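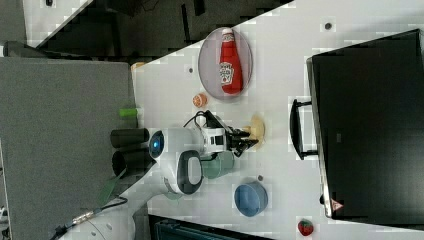
Asunto: Re: [peña-clorkham] Cinco maneras de no perder la vuelta contra el Prurano

De: Soledad Barrientos
Para: lista de la peña

Buenas a todos (y a los que leéis y nunca contestáis, también, que sé que estáis ahí):

Contesto por aquí y no en el grupo del móvil porque allí entre los gifs y las felicitaciones de cumpleaños se pierde todo. Copio lo que mandó Fulgencio, que se lo merece, y voy respondiendo por trozos.

Fulgencio Alcaraz escribió:

> Compañeros, ya he dormido y sigo enfadado. El 2-2 de la ida es
> un robo a mano armada, pero lo nuestro en la segunda parte fue
> de vergüenza. Íbamos ganando 2-0, con el Prurano pidiendo la
> hora para irse al descanso, y salimos del vestuario como si el
> partido ya estuviera en el autobús de vuelta.
>
> Propongo lo siguiente para el partido de vuelta:
>
> 1. Que juegue Pinheiro desde el principio, esté como esté.
>
> 2. Que alguien le explique al lateral izquierdo que la banda
> llega hasta el fondo.
>
> 3. Que dejemos de sacar los córners en corto. Llevo toda la
> temporada viéndolos y no recuerdo uno que acabara en remate.
>
> 4. Que el que saca de puerta mire antes de sacar.
>
> 5. Que la peña vaya entera y cante desde el calentamiento, y no
> a partir del minuto en que se acaban los bocadillos.
>
> Se admiten enmiendas. Un abrazo, Fulgencio

Vamos por partes, Fulgen.

Lo primero, que yo también salí de allí con un cabreo de los buenos. Me tiré todo el viaje sin hablar, y los que venían en mi coche pueden dar fe (Bernadette puso la radio bajita y ni a eso le hice caso). Pero lo del robo no lo compro. He vuelto a ver el segundo gol de ellos en el vídeo que colgó el club, lo he visto más veces de las que me conviene, y para mí no hay fuera de juego. Nuestro central se queda enganchado mirando al linier con el brazo levantado, como si el brazo defendiera. Al que le toque, que se dé por aludido. El penalti no pitado en el 67 sí que me parece penalti, ahí te doy la razón entera, porque el chaval se va solo y le tocan el pie de apoyo. ¡Y el árbitro a dos metros!

Ahora, tus cinco puntos.

Lo de Pinheiro. Salvador está en esta lista, así que te va a leer, y me consta que él quiere jugar aunque sea a la pata coja. Precisamente por eso no deberíamos ser nosotros los que empujemos. El año pasado volvió antes de tiempo por la eliminatoria contra el Esposito y luego se pasó toda la primavera en la grada con una bolsa de hielo y una cara que daba pena verla. Yo lo guardaría para la última media hora. Imaginad a los centrales del Prurano, que no son precisamente unos galgos, con el partido ya hecho en las piernas y que de pronto les salga ese hombre al campo. A mí se me hace la boca agua.

Y además, que de delantero tampoco vamos tan mal. El chico de los Oyelaran se ha hartado a correr todo el año y el primer gol de la ida se lo inventa él solo, robándole el balón al portero cuando iba a ponerlo en juego. Desmond, si lees esto, dile a tu hijo que en mi casa se celebró ese gol dos veces, una en directo y otra cuando se lo conté a mi madre, que tiene ochenta y tantos y preguntó si era el rubio. No es el rubio, mamá.

Lo del lateral izquierdo. Aquí te has pasado un poquito, perdona que te lo diga. El muchacho es central de toda la vida y lo han puesto ahí porque no hay otro, con el titular sancionado hasta la vuelta. ¿Que no sube? Pues claro que no sube. Pero tampoco le entraron por su lado ni una sola vez en la primera parte. Donde nos hicieron daño fue en el medio, cuando nos quedamos partidos, cinco arriba mirando y cinco atrás achicando agua, y entre unos y otros un prado por el que se podía pasear con un carrito de niño. A mí eso es lo que me preocupa de cara a la vuelta, mucho más que las bandas. El ocho de ellos recibió siempre de cara. Siempre. Si le dejamos hacer lo mismo en nuestro campo, que es más ancho, nos volvemos a casa con tres en la maleta.

Mi idea (que tampoco me la ha pedido el míster, pero para eso están las listas de correo) es ponerle encima a alguien pesado. Pesado de dar la lata, no de peso. Uno que se le pegue, que le pise la sombra, que le pregunte por la familia. En la peña tenemos varios que darían el perfil pero me dicen que no tienen ficha.

Los córners. Aquí firmo donde haga falta. Y añado: las faltas laterales igual. Tenemos dos torres ahí arriba que no le han ganado un salto a nadie porque nadie les pone un balón en condiciones. Los de fútbol sala del barrio, que entrenan en el polideportivo antes que nosotros, sacan mejor de esquina, y eso que en su pista casi ni hay esquina. Bernadette dice que el saco en corto lo hacen porque el viento en casa del Clorkham se lleva todo lo que va por alto, y algo de razón tiene, porque en el fondo norte hay tardes que se te vuela el carné. Pero en la ida no corría una gota de aire y los sacamos en corto igual. Así que no me vale.

El saque de puerta. Ay, el saque de puerta. Aquí no voy a hacer sangre. Todos hemos tenido una mala tarde en el trabajo, lo que pasa es que a nosotros no nos mira nadie con una bufanda puesta. El primer gol de ellos viene de ahí, de acuerdo, pero el mismo portero nos saca una mano en el último minuto que todavía no me explico. Sin esa mano no estaríamos hablando de la vuelta, estaríamos hablando de la pretemporada en julio y de si este año cambian de una vez los asientos de la tribuna.

Y llegamos a lo de la peña, que es donde quería yo llegar.

Lo de los bocadillos lo dices por mí, que te conozco. Pues te informo de que yo canto y mastico, y las dos cosas bien. Lo que sí es cierto es que en la ida nos pusieron en una esquina, detrás de la red, desperdigados, y cada uno empezaba una canción distinta. Hubo un momento en que por la izquierda iba el himno y por la derecha la de Plokum, la del autobús, y aquello no había quien lo entendiera. Los del Prurano se reían, y con motivo. En casa no nos puede pasar.

He estado hablando con el club y esto es lo que hay:

Nos guardan 330 sitios en el lateral, todos juntos, debajo del marcador. Son los nuestros de siempre más los que hemos pedido para familia y amigos. El que quiera traer a alguien, que me lo diga a mí por privado, por favor, no a toda la lista, que la última vez nos enteramos todos de con quién venía cada cual y hubo más de un disgusto.

El bombo lo lleva Desmond. Sigue con el parche remendado pero suena. Si alguien tiene otro par de mazas, que las traiga, porque una se quedó en el campo del Esposito y dudo que nos la devuelvan.

Quedamos en la puerta de Plokum (el bar, no la tienda) a las cuatro y media de la tarde. El partido es a las seis. Ya sé que es pronto. Entre que se aparca, que se saluda la gente y que Fulgencio cuenta otra vez lo del ascenso, se nos echa el tiempo encima.

Empezamos a cantar con el calentamiento, tal como pide el punto cinco, y lo hacemos con UNA canción, la corta. La larga la guardamos para el descanso. Bernadette ha escrito la letra en un papel y la va a fotocopiar, que hay quien lleva quince años tarareando la segunda estrofa.

Y una enmienda mía, ya que se admiten. El punto seis: prohibido mirar el móvil a ver cómo van los otros campos. Es una eliminatoria, no hay otros campos. En la ida conté yo sola a media fila con la cabeza agachada cuando nos metieron el empate, y luego todos preguntando quién lo había marcado.

De pronóstico no me pidáis nada que soy gafe. La última vez que dije un resultado en voz alta nos cayeron cuatro. Solo diré que el 2-2 con los goles de fuera ya no nos sirve de nada, porque este año los quitaron del reglamento del torneo, y que hay que ganar, y si se empata vamos a prórroga. Lo digo porque Salvador me preguntó el otro día si con el 0-0 pasábamos. ¡Salvador, que tú juegas! Léete la hoja, hombre.

Bernadette me pide que añada que faltan por devolver las bufandas que se prestaron para la ida. Las de lana buena, las de la raya verde. Quien tenga una en el maletero que la lave y la traiga, no hace falta plancharla.

También me preguntan por el autobús de la final. Por favor, no. Que primero hay que pasar. Ni autobús, ni presupuesto de autobús, ni el cuñado de nadie que tiene un autobús. Hablamos cuando pite el árbitro.

Fulgen, un beso, y tómate una tila antes de salir de casa.

Sole

PD: La pancarta grande sigue en mi garaje. Necesito a dos personas con furgoneta, o a una con furgoneta y otra con paciencia, para llevarla el mismo día por la mañana. Los palos no caben en mi coche, ya lo intentamos, y todavía tengo la marca en el techo.

--
Has recibido este mensaje porque estás suscrito a la lista de la peña.
Para darte de baja, responde con la palabra BAJA en el asunto.
Si respondes a este correo, tu respuesta llegará a todos los miembros de la lista.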